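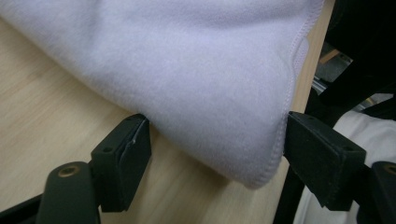

Plumus: a folding and mending log for fleece blankets

README, last tidied up in June

Hello, and welcome to the folder. Plumus is my collection of notes on folding, washing and repairing fleece blankets and throws, written up one cloth at a time. I'm Evdokia Stefanou, I do the linen for a small guest house in Wonport, and I have been folding things on the same blond wooden table for longer than I'd like to work out. I began writing things down when I got fed up of pulling a blanket off the shelf and finding the same hem had gone again, and it rather grew from there.

What you get

There are 200 entries covering 76 blankets, so most blankets turn up more than once (the popular ones turn up a lot). Each entry is one session at the table: I spread the blanket out, check it over, fold it, and write down what I found. It's all in one spreadsheet called plumus_log, plus a text file of longer notes for the days when I had more to say than would fit in a cell.

The columns

blanket: my own short name for it, usually the colour and where it lives. "Lavender, landing" is the one I use to test any new fold, as it's big and soft and shows me straight away if I've gone wrong.

fabric: nearly always fleece. A few cotton throws sneaked in early on and I've left them where they are.

edge: overlocked, blanket stitch, turned and sewn, or raw. If you only look at one column, please make it this one!

pilling: a score from 0 to 5, where 0 is fresh from the shop and 5 is a sheep in a hedge. It's done by eye and by feel, in daylight whenever I can manage it.

fold: which of my folds I used. These are explained below.

mended: yes, no, or "should have". I'm afraid there are plenty of that last one.

remarks: anything else. Spelling not guaranteed.

The folds

Halves is exactly what you'd think: in half, in half again, and keep going until it fits. It's quick, it suits thin throws, and it goes horribly fat and springy with a thick fleece.

Thirds is my everyday one. Lay the blanket flat, smooth it outwards with your forearms (much better than your hands, which just push little waves about), bring one long side in, bring the other over it, then fold up from the bottom. Leave the last fold a bit slack or the whole thing pops open like a toaster.

The Tondport roll is named after the town where my aunt had her shop, and it's thirds with a roll at the end. Lovely in a basket, useless on a shelf.

A word on hems, as they cause all the bother. An overlocked edge on fleece likes to roll over on itself, especially going round a corner, and if you fold it while it's rolled you press the curl in. Pinch the edge between finger and thumb, ease it flat a little way along, and then do the next bit. Don't tug! Tugging is how you get a wavy edge, and once it's wavy I've never managed to get it properly straight again. If you have, do write and tell me how.

Washing notes

Cool wash, no softener, shaken out hard and hung over two lines so it doesn't get a ridge down the middle. I tried a tumble dryer for a while on low and the pilling scores went up, so those entries have "tumbled" in the remarks. I wouldn't call it proof, as those blankets were also the ones in the busiest rooms.

Things that are wrong with it

The first lot of pilling scores were done under the kitchen bulb and they're too kind. I've marked them "bulb". 9 entries have no blanket name because I wrote them on the back of a receipt and the receipt went through the wash. I changed my mind about what counts as "raw" partway through, and I did go back and fix most of it, but not with a great deal of patience. Pale colours probably score lower for pilling than dark ones, simply as the bobbles are harder to see.

Also, this is one person's table and one person's cupboard. If you fold hotel quilts or baby blankets, I've got nothing for you.

Using it

Help yourself. Copy it, print it, stick the folds inside a cupboard door. If you put it somewhere public I'd like my name kept on it, and please don't sell it. My thread all comes from Rallis, the haberdashery by the bus station, and they've kindly agreed to keep a printed copy behind the counter, so you can have a flick through there if spreadsheets aren't your thing.

Corrections are welcome, and so are folds I haven't tried. Leave a note at Rallis with my name on it. I'm usually in before noon.

Still to do: re-score the bulb entries, draw the roll properly, find the other half of the cotton notes.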